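Bench notebook, Illton shared workshop
Thursday, late, December

Alik came back up at the second attempt. The first attempt ended with the left arm announcing a joint limit it was nowhere near, which I have learned to treat as a mood. Power off, two minutes of looking out of the window, power on, fine. I would love to write down a cause. There is no cause.

Job for the evening was the tray sort: objects start in the green tray, each one goes to a basket, dark or tan, and the arms go home without hitting each other. Bath pouf, glasses case and plush peach again. The pouf is all netting and no opinion about where its edges are, the case is folded and dark, and the peach is easy, so I put it in for morale.

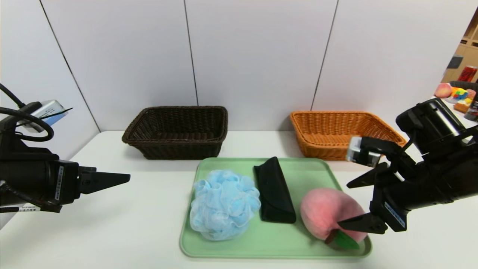
Changed two things since the last entry. Closing speed is down to 88 on the Kovier driver's scale, from 100, which was the value it shipped with and which I had been defending for weeks on the grounds that I hadn't tried anything else. Also moved the approach point for the pouf higher, so the fingers come down into the netting instead of shoving it along the tray like a snowplow.

Ran 17 cycles before the building heating quit and so did I. Two drops, both the glasses case, both on the lift. The pouf was fine all night, which annoys me, as I had a whole page of theory about netting and now have nowhere to put it.

The case slips when the fingers take it across the fold. Taken lengthwise it stays put. The planner prefers across the fold, naturally. I've added a penalty for that in the Bakilana config, under a name I will not understand by spring.
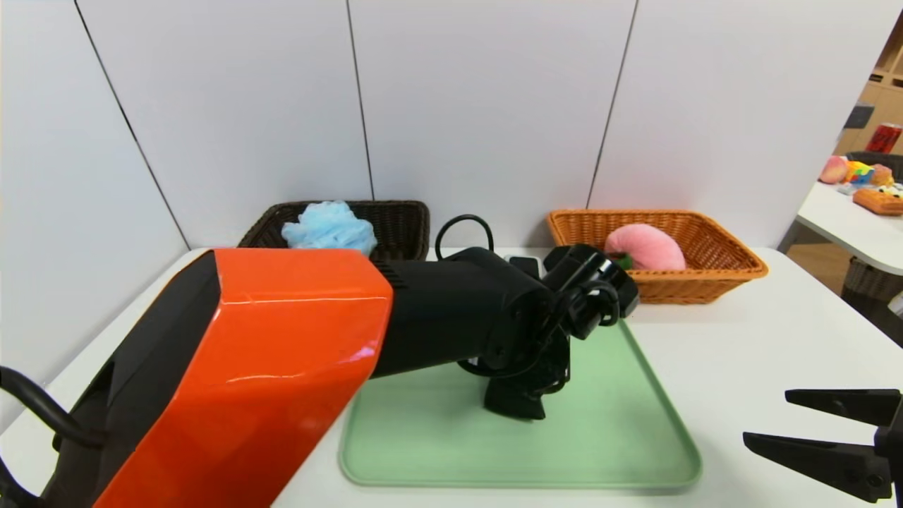 Why not put softer pads on the fingers and stop fiddling with the planner?
Soft pads help the case and ruin the pouf, as the netting catches on them and won't let go when the jaws open. We had them on for a while last winter and spent most of it peeling. If someone finds a pad that's grippy on fabric and slick on mesh, please leave it in my drawer.

Still to do: re-zero the left wrist, it's reading a hair off after the restart. Tie back the cable loops on the left arm. Put the old config back on the shared drive, I overwrote it, sorry. The 3 mm hex key is missing again and I have checked my own pockets.

Left the trays and baskets set up for the morning. Arms parked, power off at the wall.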